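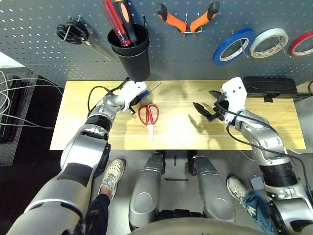 Screw heads and the cost of being able to open things

The slotted screw should have been retired from consumer goods decades ago. I hold this as a practical position and have no sentimental stake in it. I repair small appliances, mostly kitchen equipment and lamps, and the fastener is the first thing I deal with on every job. It decides whether the job takes ten minutes or an afternoon.

A slot has one virtue, which is that it can be turned with almost anything. A coin will do it, or the back of a knife. Against that, the driver is not centered by the recess. It slides sideways under load and leaves a scratch across whatever surface is next to the head. On a painted housing the scratch is permanent, and the owner will see it before noticing that the motor runs again.

The cross recess solved centering and introduced cam-out, where the tip climbs up the tapered walls as torque rises. People argue about whether this was intended as a torque limit. For repair work the question is irrelevant. A screw that has sat in a plastic boss for fifteen years needs more torque to remove than it took to install, and a recess that lets go at the installation figure is a recess that gets chewed. Much of the damage is also the wrong driver. Several cross patterns look alike to a casual eye and do not share a tip, and a driver of one kind in a screw of another holds until it is loaded.

The six-lobe recess is better on every point I can measure. The walls are close to vertical, the load is spread over six faces, and the driver stays seated with light pressure. My objection is to the version with a pin in the center. The pin adds nothing to the strength of the joint. Its only function is to make the owner buy another bit, and those bits are now sold everywhere, so it does not do that well either.

Recep Karakaya, who taught me most of what I know about motors, disagrees with me. His argument is that a closed housing protects the manufacturer from the customer who opens a mixer while it is plugged in. I take the point about mains voltage. But a warning label and an interlock address that hazard directly, and a pinned screw does not. The Villico mixer I worked on last December had four pinned screws in the base and a cord clamp that could be reached by pulling off a rubber foot. The security was on the wrong part.

Stoda used to publish exploded drawings with the fastener size printed beside each callout. The drawing for their old bench grinder is still the clearest service document I own. Part 391 is a housing screw, part 1163 is the shorter one that looks identical, and a note states that swapping them will crack the rear boss. That is 2 part numbers and one sentence, and it has saved me several housings. The current drawings list both as "screw, assorted."

What I would ask for is modest. Use one recess type per product, in no more than two sizes. Put metal inserts in any boss that must be opened to change a wear part – brushes, belts, seals. Print the driver size on the underside, next to the rating plate, where there is always room. Defne Oral has told me that inserts are the expensive item, and that a production run of 3000 units does not absorb the cost easily. I accept that for the inserts. It does not apply to the printing, and it does not apply to choosing a single recess, which ought to make the assembly line simpler too.

Until then the rule at the bench is dull. Clean the recess with a pick before the driver goes in. Press harder than you turn. If the tip moves at all, stop and change the tip, and when the screw does come out, replace it with a better one.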